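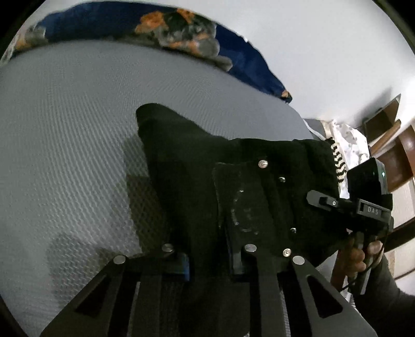

Attachment 1. Black knit, striped edge, gray mattress. Hand-held gripper.

Ticket: Folding routine treats black knitwear as part of the bed
Product: Simetti laundry routine, bedroom profile
Opened by: Fadi Rizk
Assigned to: Suha Bitar
Priority: Medium (requested: Urgent)
Status: Closed, partly resolved

Fadi Rizk, 9:12 a.m.
Since the April update the arm picks up towels, pillowcases and the blanket, which I never asked it to pick up. It won't deal with anything black and knitted. It goes down, closes on a pinch of fabric, lifts, drops it, and reports "garment folded." The garment is in a heap. I have a teenager who can do this for free.

Steps to reproduce:
Put one black knit on the mattress.
Start "Fold, single item."
Wait 219 seconds.
Fold it yourself.

Expected: folded garment.
What I get: a lump, and a chime.

Suha Bitar, 10:40 a.m.
Thanks, Fadi. The chime plays when the routine finishes its motions. It doesn't check the result. I agree that the word "folded" is carrying a lot of weight there. Could you send the grasp log, and tell me whether the blanket is on the bed during the run? The bedroom profile expects a bare surface.

Fadi Rizk, 10:58 a.m.
Log sent. The blanket is on the bed because it is a bed. I pushed it up toward the wall end.

Suha Bitar, 1:25 p.m.
Got the log. You ran 200 grasps on knits and the fingers kept hold through the lift on 134 of them, so it isn't missing the fabric every time. The trouble comes one step later. Once the knit is bunched, the routine can't find two corners to fold from, so it picks the nearest edge with decent contrast. On plain black that's often a shadow. On one run it was the blanket, which explains your other complaint.

Things to try, in this order:
1. Take the blanket off completely.
2. Set lift height to Low. Knits stretch, and the high lift lets them roll off the fingers.
3. Turn on "Spread before fold."
4. Lay the item so that any stripe or cuff faces up. The software likes a stripe.

Fadi Rizk, 2:10 p.m.
If I take the blanket off, lay the sweater flat and turn the cuffs up, I'm one move away from a folded sweater. I'd like that noted.

Suha Bitar, 2:14 p.m.
Noted.

Fadi Rizk, Saturday, 8:30 a.m.
Ran it again with all four. Another 200 grasps, over two evenings I won't get back. Low lift is clearly better and the blanket has been left in peace. Striped cuffs it handles all right. Plain black still comes out as a lump, though a lower and wider one. "Spread before fold" pats the thing as if it were a nervous dog.

Also, when I work the hand-held gripper myself, using the same kind of pinch, I get the knit up without much fuss. So are the fingers the problem or is it the brains?

Suha Bitar, 9:05 a.m.
Mostly the brains, I think. With the hand-held one you're supplying the wrist, the eyes and a lifetime of sweaters. You feel the fabric slip and you close up or shift over. The arm follows its plan to the end and then chimes. I've passed this to Siham Abu Hammour, who owns the fabric model.

Siham Abu Hammour, 11:50 a.m.
Read the whole thread. Plain dark knits, bunched, are a known weak spot. Towels are easy: flat, stiff, four corners, no sleeves. A sweater in a heap has whatever shape it feels like. I don't have a fix for the current version. What I can do now:
- Change the message from "garment folded" to "routine finished."
- Make the chime optional.
- Have the arm stop and ask for help when it can't find a second corner.

Fadi Rizk, 12:03 p.m.
So it will now call me into the bedroom to fold the sweater.

Siham Abu Hammour, 12:07 p.m.
Yes, but sooner.

Suha Bitar, 4:45 p.m.
Message and chime changes are live on Fadi's unit. Lift height stays on Low. Plain black knits moved to the fabric model list under Siham's name. Closing this one as partly resolved. Reopen if it goes after the blanket again.

Fadi Rizk, 5:20 p.m.
Chime is off. It did six towels while I typed this and they look fine. Sweaters are back with the teenager, who wants to be paid now.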